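Wayfinding in share houses and halls: why do people get lost indoors?
Project report, second year design studies
June 16, 2018

Background

We picked getting lost. Everybody in our group had done it in the first week, mostly in the Etari building, where the stairs on the east side skip level two and you come out next to the plant room. The brief said choose an everyday problem and look at it properly, so this is that. Outdoors people have the sun, hills, shops, a phone map. Indoors you get a corridor and another corridor the same colour.

The question we ended up with: what do people use to find a room when they don't know the building, and do signs help as much as the people who put them up think they do?

What we read

Not as much as planned. Main idea from the readings is that people learn a place in stages — first landmarks, then routes between them, then (maybe) an overall layout in your head. Some people never get to the third stage and manage fine. Also a fair bit on "decision points", meaning any spot where you have to choose a direction. Signs are meant to go at decision points. In Etari a lot of them are halfway down a corridor where you have no choice to make anyway.

Colour coding comes up over and over. Opinions differ. It works if each colour means one thing and the colour is on something big. A thin stripe on the skirting board is not big.

Method

Ran in May over two weeks. 19 people took part, all first time visitors to the building, mostly friends of friends and a few from the netball club. Each one was given a room name and no other help, starting from the front desk. We walked behind and wrote down every stop, every wrong turn and anything they said out loud. Then a short chat at the end over a cup of tea.

Same three rooms for everyone: the print room, the Fallahi seminar room and the small kitchen on level three. Order was swapped around so that nobody got the practise effect only on one room.

We had wanted to do a second building, the Milotetti annexe, but it was closed for carpet. So one building only. This is a limit and we know it.
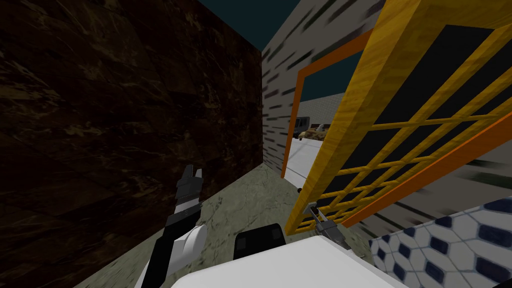 Timing was done on a phone stopwatch. If a person gave up or asked a stranger we stopped the clock and marked it as assisted. Asking is a perfectly normal way to find a room so we did not count it as failing, but it does make the times hard to compare, more on that below.

Results

The print room was easy. Everybody found it, it's on the ground floor and you can hear it. The Fallahi room was the bad one. Most people walked past it at least once because the name is on the door itself and the door gets propped open against the wall, so the name faces the wall.

The kitchen was in between. People who took the lift did better than people who took the stairs, becuase the lift has a floor list in it and the stairs have nothing.

3 people never looked at a sign the whole way round, as far as we could tell. They went by the noticeboards, the smell of toast, and one by remembering the view of the car park from a window. Two of those were among our fastest.

What people said afterwards, the common ones:
Signs too high up.
Room numbers don't go in order after the fire doors.
All the corridors look the same.
Would rather ask somebody.
The map at the desk is the wrong way round — up on the map is behind you when you stand at it.

That last one we checked and it's true. Easy to fix, would cost close to nothing.

Discussion

Landmarks beat signs in our results, though with a group this size we shouldn't push that too far. The things people remembered were all accidental: a red couch, the noticeboard with the old concert posters, a dead fig tree in a pot. None of them were put there to help anyone. If the couch gets moved, a lot of people's directions to the kitchen stop working.

So a cheap idea is to choose a few landmarks on purpose and then leave them alone. One at each stair landing. Different from each other, big enough to notice, and mentioned on the map.

Costs

We priced a full new sign set from the Wultidex catalogue and it came to $3000 before fitting. Our landmark version, with paint for the landings, a new desk map turned the right way and name plates on the wall beside each door, came to $800. Quotes are in the appendix.

What we'd do differently

Start earlier. Use one note sheet, we had two versions going for the first few walks and had to retype them. Get some older participants and somebody who uses a wheelchair, since the lift and stairs thing obviously changes everything for them. Do Milotetti once the carpet's down.

Appendix has the route maps, the note sheet (second version) and the quotes.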